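Setting Up and Clearing a Shared Countertop Station
Stotstead Residential Services – Household Skills Guides

Purpose of this guide

Residents and staff of Stotstead share the small kitchen counters on each floor. This guide explains how to arrange a counter station so that dishes can be dried, mugs can be stored, and the toaster oven can be used safely by the next person. It replaces the single-page notice issued in February. The text was prepared by Godfrey Urio and reviewed by Liên Lại of the Mbwambo Training Office.

Allow 28 minutes the first time. Residents who already know the layout will need much less.

What you will need

A table mat large enough to sit under the whole station
A wooden dish rack with upright slots
A mug tree with a stable base
A toaster oven, unplugged and cool
Two clean dish towels
A mild dish soap and a soft sponge
A storage box for items that do not belong on the counter

Before you begin

Wash your hands. Check that the toaster oven is off at the wall and that the door is fully closed. Remove any food, and return it to the labeled shelf in the pantry. Items left without a label are handled under the pantry rules and should not be placed in the box.

Step 1. Lay the mat

Wipe the table with a damp towel and dry it with the second one. Spread the mat flat and press out any folds, working from the middle toward the edges. A mat that has begun to curl at the corners should be reported on form 1646.

Step 2. Place the toaster oven

Set the oven at the back of the mat on the left side. Turn it slightly so that the door faces into the work area and can be lowered without touching the rack. Keep bags, towels, and paper off the top of the oven at all times. Ovens rated above 900 watts must have an outlet to themselves.

Step 3. Position the dish rack and load the plates

The rack goes on the right, within easy reach of the person drying. Stand each plate upright in its own slot, with the eating surface facing the same way throughout. Hold the plate by the rim and lower it until it rests on the bottom bar – do not let it drop. Plates waiting to be racked may lie flat on the mat for a short time, away from the edge of the table.

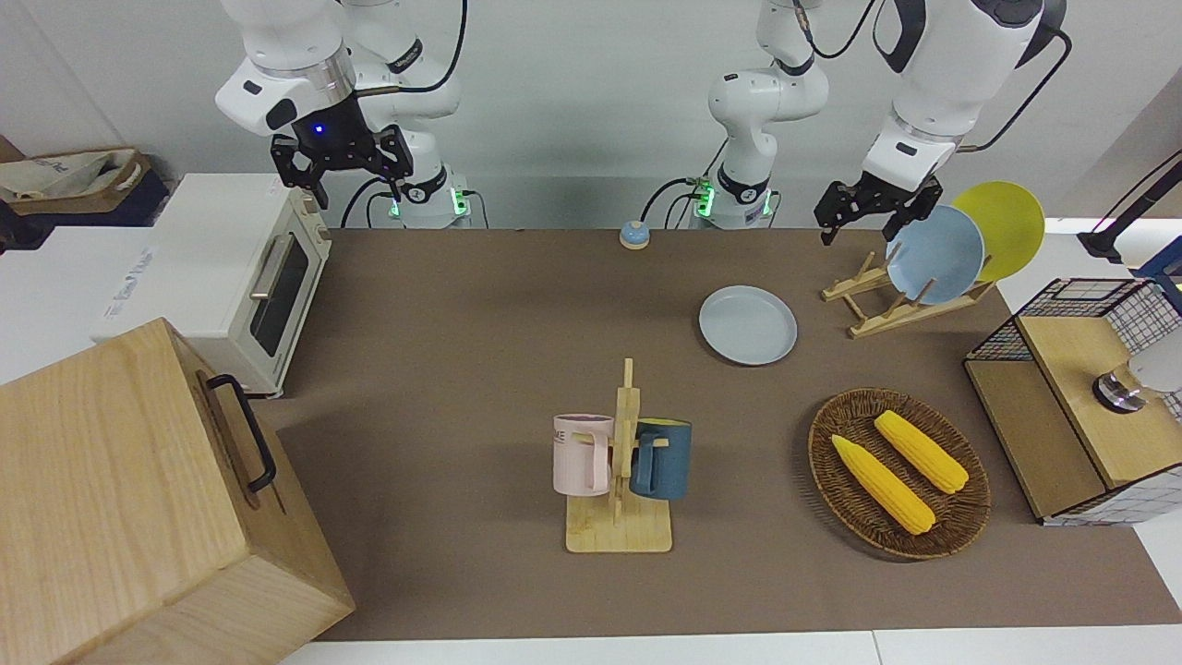
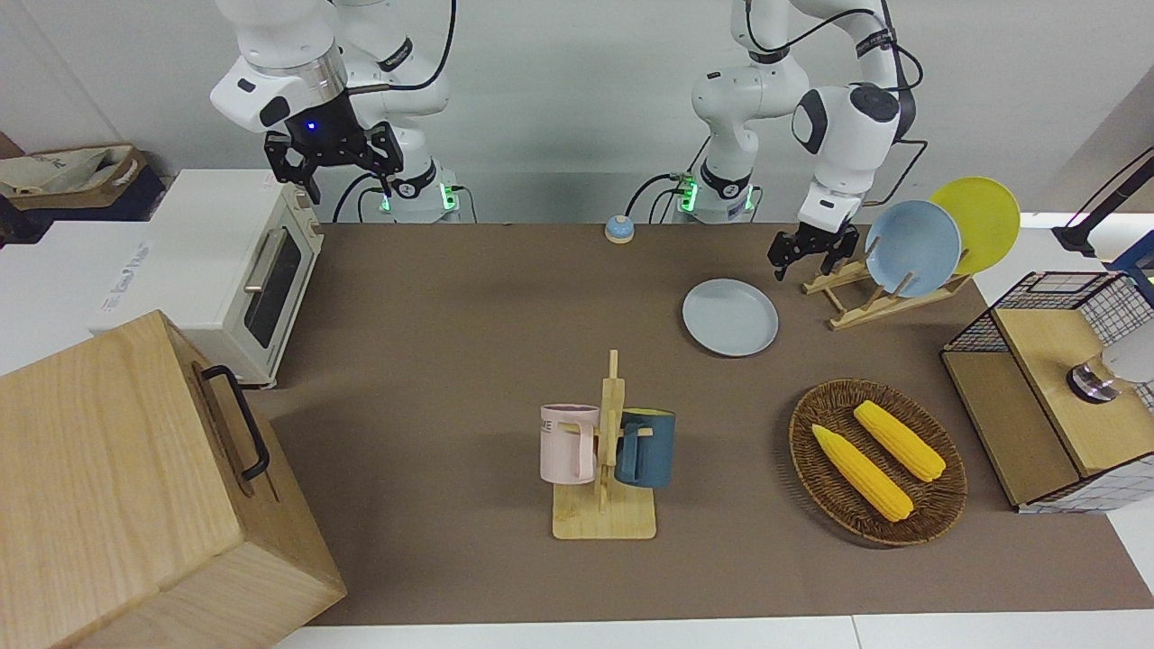
Step 4. Set out the mug tree

Place the mug tree toward the front of the mat, where it can be reached from a seated position. Hang mugs by the handle only after they have been dried inside and out. Load opposite pegs in turn to keep the post steady. If a mug does not hang freely, store it in the cabinet.

Step 5. Clear what is left

Put loose items in the storage box and set the box at the side of the station. Personal bags belong on the side cabinet or on a hook in the hallway, and must not block the walkway.

Closing the station at night

The last person to use the kitchen should complete the following by 9:00 p.m.:

Return dry plates to the cabinet
Empty the crumb tray and wipe the oven door
Hang both towels to dry
Sign the sheet on the inside of the pantry door

Care of wooden items

Racks and mug trees should be wiped with a damp cloth and left to dry standing up. Do not soak them or put them in the dishwasher. Mineral oil may be applied every 5 weeks; a bottle of Komico oil is kept under each sink. Replacement pegs can be requested from the Mbwambo Training Office.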